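Crisps, a can and a very long Monday

Monday, December 23, 2024

Last working day before the break, and I'd promised Lakshmi Namboodiri I would get the snack set finished before I went anywhere near a train. So there I was at the shiny table in Flirutbridge, teleoperating, with the heating off and a mince pie balanced on my knee.

The target for this set is 400 examples, and we had 20 left to do this morning. Twenty sounds like nothing! But each one means setting things out, checking the arm is back where it should be, doing the reach as smoothly as I can manage, and then typing in a label while my fingers remember how keyboards work.

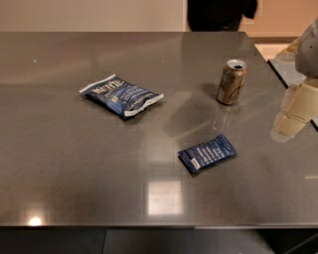
What counts as a good one

I used to think the best examples were the fast, tidy ones. Precious Dlamini talked me out of that back in May, when she went through 100 of mine and threw out a shocking number for being too alike. She wants some wobble in there – a slower approach, a change of mind halfway, a hand that comes in a bit high and has to correct itself.

The snack bar is the one I find fiddly. It's flat and dark on a dark table, and its wrapper is nearly the same navy as the salt and vinegar crisps, so I'm keen for Kanaan (our model, named long before I joined) to get plenty of practice telling the two apart. The can is easier to spot but I get nervous around it, as it's open and I like my socks dry.
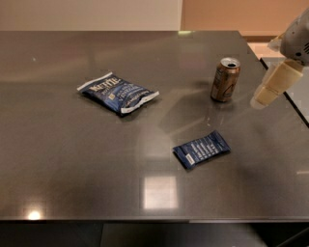 Labels, and then home

We write one plain sentence per example, things like "pick up the can" or "move the bar next to the crisps". I did try "rescue the crisps" once and Lakshmi changed it back within the hour.

With today's lot added, the whole collection across all the table sets stands at 3,951. Training starts again in the new year, and I've asked for mugs next. I'm off to find my coat.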